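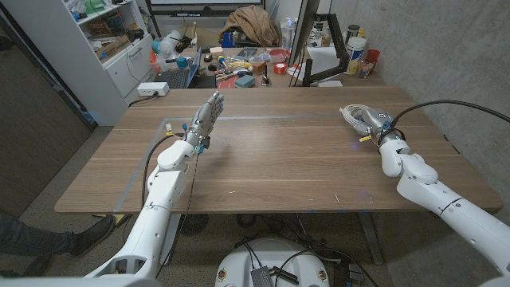
4. Clear and mark the table

Print this page | E-mail this page
By Marit Holmgren
09/04/2021

Okay, on to my favorite part of the Fidholm bench guide! You've got your table where you want it, so now we give it one job and keep everything else off it.

4.1 Move your stuff to a second desk. Laptop, scissors, cup, jacket, the lot. Mine gets messy back there and I've stopped fighting it (the scissors live on a red mat so I can find them).

4.2 Wipe the wood with a barely damp cloth and let it dry. Little specks and scuffs can stay. I sanded one out once and ended up with a pale patch that bugged me for a year.

4.3 Lay out your work area with gray tape. Do the back line first, straight across the table, then bring the side line down toward the edge where you stand. Mine runs at a diagonal because that's how I reach.

4.4 Rub each strip down with your thumb, ends included.

Note: I like gray on warm brown wood. You notice it when you need it and forget it the rest of the time. Red is easier to see, but I found it tiring.

4.5 Now for the cables! Coil one loosely, following the bend it already has, until you've got a bundle that fits in one hand. For anything over 7 feet I make bigger loops.

4.6 Set your bundles down inside the tape, one at a time, and check the plugs before you put them away.

CAUTION: Don't wind a cable tight around your fingers, and never coil one that's still plugged in.

4.7 Swap the tape when the corners lift. Peel it slowly, back toward itself, and wipe up any sticky bits before you start section 5.

Last updated: April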